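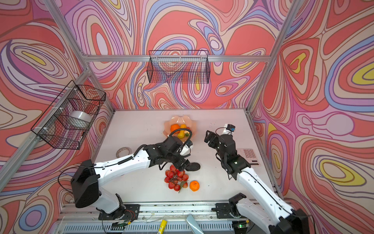 Milgate: Colour and Small Storage

Gallery updated February 27, 2024

The pictures in this gallery come from Milgate, where we have been putting patterned paper into small spaces since October. Most of it is Bitora, the swirling design in coral red, salmon pink, lavender, periwinkle blue and cream, with small patches of yellow and thin dark outlines. We used the one design in several places and kept most of the other things plain. The bowls are Dai and the wire baskets are Jerkeo.

Captions are in the order the work was done. Click on any picture for the larger version.

The table bay
Bitora on three walls, with a white tabletop and an aluminium frame. The pattern carries on across the corners, so the papers had to be lined up before anything was stuck down.

Baskets in the bay
Black wire mesh, one on the back crossbar and one on the left wall. The left one is held on with small white cable ties. The paper shows through the mesh, and we like this better than the solid boxes we had first.

Fruit bowl
Translucent peach-orange with a scalloped rim. It has an orange in it and a yellow pear-shaped fruit. The bowl is close to the salmon pink in the paper but a little more orange, and it comes out best against the lavender.

Hall, before papering
Magnolia paint over old lining paper. The lining came off in one afternoon on the long wall and took much longer around the meter cupboard.

Hall, first length
The first length went up beside the door frame and everything else was measured from it. The wall is out of true by a finger's width at the top, so the cut edge was put behind the coat rail.

Hall, finished
The rolls are 70 cm wide. Two joins fall behind the coats and one is in the open, to the right of the light switch. It can be found if you look for it.

Light switch
Cut with a cross and folded back under the plate, with the power off at the board. The yellow patch beside the switch was luck.

Coat rail
Put back at its old height with new plugs. We had meant to paint it white and left it as it was.

Landing shelf
One shelf, 80 cm long, painted cream. The wall behind it is papered from the shelf upwards only. Below the shelf is plain periwinkle emulsion, mixed from a scrap of the paper taken to the shop.

Landing shelf from the stairs
The colour match is good in daylight. Under the old bulb the emulsion looked grey, and the bulb has been changed for a whiter one.

Larder door, inside
An offcut of Bitora with three wire baskets over it for packets, string and labels. These baskets hang on screws, as there is no frame to tie them to. The lowest had to be moved up to clear the shelf edge.

Larder shelves
Washed, lined with plain white paper and put back. Jars at the top, tins in the middle, potatoes and onions in separate crates on the floor.

Two Dai bowls
The larger one holds fruit and the smaller one holds clothes pegs. Both are washed by hand. The scallops collect dust, and a soft brush gets into them more easily than a cloth does.

Drawer liners
Made from the trimmings at the end of the last roll. Not pasted, only cut to size and laid in, so they can be taken out and changed.

Box of offcuts
Pieces longer than a ruler were kept and rolled. The rest went for wrapping and for covering two notebooks. The batch number, 1,656, is written on the inside of the lid in case a length ever has to be replaced.

Window recess
The one place where Bitora did not work. The recess is narrow and only the dark lines and some coral could be seen, so it was stripped the same week and painted cream.

Window recess, repainted
Two coats. The sill was sanded and done in the same cream, with a gloss finish because plants stand on it.

Notes on the paper

Bitora goes up with the paste on the wall. It should be left for a full day before anything is fixed over it. Marks come off with a barely damp cloth, wiped in one direction. The coral areas show glue if it is allowed to dry on the surface, so wipe each join as you go.

Notes on the baskets

Cable ties are quick and can be cut off again without marking the frame. Use white ones on a pale post. On a plain wall, two screws for each basket are enough for light things. We would not hang jars in them.

The back bedroom will be added to the gallery when it is finished. It will have a different paper, not yet chosen, and the old shelves will stay.

Back to Milgate gallery index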